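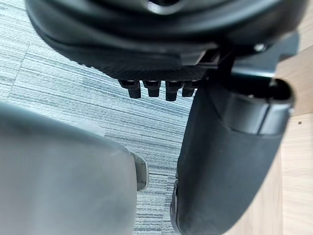 Why does the arm stop short of the target when it reaches underneath an object?
The usual cause is a stale wrist offset. The arm controller keeps the offset from the last tool that was fitted, and a change of fingers does not clear it. Teams must run the offset routine after every finger change and before any low approach.

Cludton Student Robotics Support
Ticket 124
Submitted by: Mortimer Ridgeway, Lendham team
Assigned to: Hazem Salem, technical support
Category: Manipulation task, underside reach
Status: Closed

Description of problem
The Lendham team reports that its arm halts before contact during the underside reach. The fault appears on low approaches only. Reaches from above complete normally. The team has restarted the controller and reloaded the task program without change.

Reply from support, Thursday, 9:40 a.m.
Please confirm the approach speed and the clearance value in the task program. Please also state whether the fingers have been changed this term, and attach the controller log from a failed attempt.

Reply from team, Thursday, 11:15 a.m.
Approach speed is set to 60 percent. Clearance is set to 14 mm, as given in the course handbook. The fingers were changed in May, after the practice round at Van Dusen Hall. The offset routine was not run at that time -- the team understood it to be required for new motors only. Log attached.

Reply from support, Thursday, 1:30 p.m.
The log shows that the controller is still using the offset for the earlier fingers. The arm therefore reaches its lower limit too soon and stops as designed. No part is faulty. Please carry out the following steps in order.

1. Move the arm to the home position and release the task program.
2. Open the Cluvier control panel and select Tool, then Clear Offset.
3. Run the offset routine with the gripper fully open.
4. Run it again with the gripper closed.
5. Save, restart the controller, and repeat the reach at 14 mm clearance.

Do not raise the approach speed above 80 percent at any point during the test. Keep one student at the stop button throughout.

Reply from team, Thursday, 3:50 p.m.
Steps completed. The first attempt after restart failed with a "tool not saved" message. Step 5 was repeated and the message cleared. The arm has since completed the reach on each attempt at 60 percent speed.

Resolution
Stale tool offset cleared and replaced. The "tool not saved" message has been entered as a separate item -- teams that see it should save a second time before restarting. The handbook entry on finger changes will be amended to name the offset routine.

Closed by H. Salem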